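Lesirdale students teach a robot arm to sort, and learn how slow it is
July 2, 2018

LESIRDALE - The flyer taped to the door promised "the end of the messy garage." What a summer robotics class at Stoltudton Technical College showed off in its open lab was a good deal smaller than that: an industrial arm, a pair of bins, and a group of students who spent much of the afternoon watching a computer screen and waiting.

The class, now in its second year, asks students to write software that lets a robot pick up household odds and ends it has not been programmed to recognize one by one. The final project is called the Brinier Challenge, after the campus building where the lab is housed. Each team gets 30 minutes and a fixed set of objects. The arm has to lift an item out of one bin and set it down in the other. Points come off for drops, for double grabs, and for any time a student has to hit the stop button.

A perfect score is 100. The best score at the open lab was 90, and the college put that number in large type on its handout. The handout was quieter about the rules behind it. Teams choose the order in which their objects go into the bin, and they are allowed to practice with the same objects beforehand. A score of 90 on things the software has been tuned for all semester is a fair result for a class. It says very little about a kitchen drawer or a recycling line, both of which the handout mentioned.

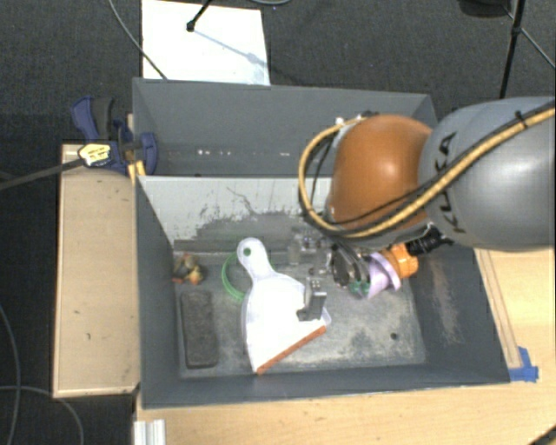 Six teams started the course in February and all of them reached the final project, which instructors pointed to as a sign that the format works. Maybe so. Several students said they had picked the class for the chance to work with full-size equipment, and the lab time does seem to be the strongest part of it. One team had rewritten its grasp planner twice. Another had given up on a clever approach with learned grasp scores and gone back to a plain rule: find the highest point, come straight down, close. The plain rule finished ahead of the clever one.

Flat things were the common complaint. So were thin things, shiny things, and anything that had slid up against a wall of the bin, where the fingers have no room to close. A student whose team finished near the bottom said most of their lost points came from a single object that kept ending up in the same corner. Asked whether a person could have sorted the bin faster, the student laughed and said a person could have done it while on the phone.

That gap is worth keeping in mind when the college talks about jobs. Officials have described the course as preparation for warehouse automation work in the region, and they named Lehtinen, a parts distributor with a building outside town, as an interested employer. A Lehtinen spokesperson said the company has sent staff to see the class and would be glad to look at applications from its graduates. It has not committed to hiring any of them, and it does not currently use robot arms for picking at the Lesirdale site.

The college also declined to say what the program costs to run. A spokesperson said the equipment is shared with other courses and that splitting out the expense for one class "would not be meaningful." Lab fees for students went up this year. The course is not yet part of any degree track, so the credits count only as an elective.

Visitors did not seem to mind any of this. Children pressed up to the safety line and cheered whenever the arm let go of something in the proper bin. Their parents asked mostly about whether the thing could fold laundry. It cannot, and no one in the class claimed otherwise. The students were a lot more careful in what they said about their robots than the flyer was.

Next year's version is supposed to add a surprise round, in which judges bring objects the teams have never seen. Instructors said that round was planned for this year too but was dropped when testing ran long. If it happens, the scores will likely go down, and they will be more useful to anyone trying to judge what the software can do.

Registration for the next session opens in the fall. Students need one programming course and instructor approval. The open lab is free, and the college asks visitors to wear closed shoes.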